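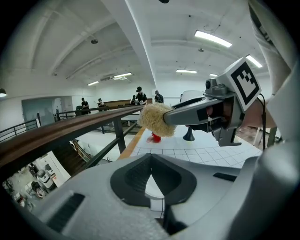 Fri 16 April: pick up and put away, upstairs at Flusska

Good day. Very good day! Writing this up before I forget which bits were luck.

Task was the Pokik list again, the "things left lying about" half of it: pick a small object up, carry it, let go of it where it belongs. We started with the fuzzy beige ball, which I had down as the easy one. It has a coarse surface and it's round, so the finger can meet it from any side. Woo-jin said before we began that round things are never easy near a railing, and kept saying it.

By hand, with the gripper, it's lovely. You come in low, squeeze, and the fibres catch. I hardly had to think about angle. The fingers find the middle of the ball by themselves if you're slightly off, and it doesn't skid away like the hard plastic ones did last time. My worry is that it's too forgiving. If the person holding the gripper can be sloppy then the clips are sloppy too, and the arm learns sloppy, and then we hand it a mug.

So for the second half of the morning I made myself do it properly: stop above, straighten up, go down, close, wait a beat, lift. Boring to do and it makes your wrist ache, but the paths look much cleaner when plotted on top of one another.

Upstairs versus the bench

I've wanted to get off the bench for ages. The bench is one height, one lamp, one background, and everything we own can already do the bench. Up here there's the tiled bit with the wood trim, the long handrail, the drop to the floor below with the stairs in it, rows of strip lights, and people standing about at the far end. It's much closer to what a house or a shop floor is like on an ordinary day.

Tracking held up well. I expected the lights to be trouble, and they were a bit, when I tilted back far enough for a tube to come into view behind the marker. The square went pale and we lost it for a moment, then it came back. If I keep the wrist flatter it doesn't happen. Note for whoever does the next set: flatter wrist, and walk round the object if you need a different angle.

The railing is harder. Black posts all look the same as each other, so when I moved sideways along it the position guess slipped by one post and had to be pulled back afterwards. Yvette thinks we should let it lean on the ceiling instead, because the beams and the fixtures are all big and none of them repeat neatly. I like this a lot. Want to try it with this same set before we record anything more.

Clips

478 recorded altogether, counting the short ones. 433 left after Yvette went through and threw out the ones where tracking slipped or I'd started too early. That's a far better share than I was hoping for, given it was our first go away from the bench. She has marked the rejects by cause so we can see whether the railing really is the worst of it (my money says yes).

On the Afridi arm, afternoon

Loaded the morning's clips into Brornix along with the old bench ones and ran the short training. Not enough time for the long one. Then 26 tries on the arm downstairs with the same kind of ball, on a mat, basket to the left.

What went well: the approach. It really does stop above and straighten up now, just as I did when I was being careful. Woo-jin laughed out loud at the little pause before the lift, because that is exactly my pause. It gets hold of the ball nearly every time. I'd call the picking-up half of this chore done for soft round things, and I don't say that lightly after the winter we had with socks.

What didn't: letting go. The fibres catch on the finger. When I do it by hand I give a small shake without noticing, and of course the shake is hardly there in the clips, because I'd usually stopped recording by then. So the arm opens over the basket, the ball hangs on, and the arm goes back for the next one with the ball still riding along. On four tries it came home and opened and closed again quite cheerfully with the ball stuck there.

Fix is simple, I think. Keep recording until the gripper is well clear and empty. Do the shake on purpose, a bit bigger than feels natural.

Can it tidy a room yet?

Yvette asked me this over tea and I gave a long answer, so a shorter one here.

Picking one known thing off a clear floor and dropping it in a basket: yes, slowly, and I would leave it running while I was in the next room. Picking one thing from among several, where some of them belong where they are: no. There was a small red thing on the tiles by the black stand this morning and the arm would have no idea if that was rubbish, a toy or a part off something. I wouldn't either, without asking. A person tidying makes that choice all day long and barely feels it.

Stairs and edges: no, and I don't want to try until the slipping-by-a-post business is sorted. An arm on wheels that is wrong about where the railing is by one post is a thing I don't want above a staircase.

People walking about: better than I expected. Having them in the background didn't upset the clips at all, and I'd happily have more of them, closer.

Where I've changed my mind is speed. I used to think slow was the thing that would put people off. But watching it this afternoon, plodding over and doing a neat pick, I'd have been quite content to let it get on with the whole floor while I cooked. Slow is fine if you don't have to watch. Having to watch is what ruins it.

To do

Ceiling-first tracking on today's set (Yvette)

Re-record the letting-go part, with shake, ball and also something smooth so we don't teach it to fling mugs (me)

Long training run over the weekend. Woo-jin to check the disk has room this time

Ask Flusska about having the upstairs again in June, in daylight if possible

Finger pads: the tips have picked up fluff. Clean before Monday and look at whether the fluff was helping the ball to stick

Later, same evening: Woo-jin tried opening the fingers wider, no retraining, just a bigger number in the release step. Ball dropped straight off, three times running. Still want the shake clips, but hooray.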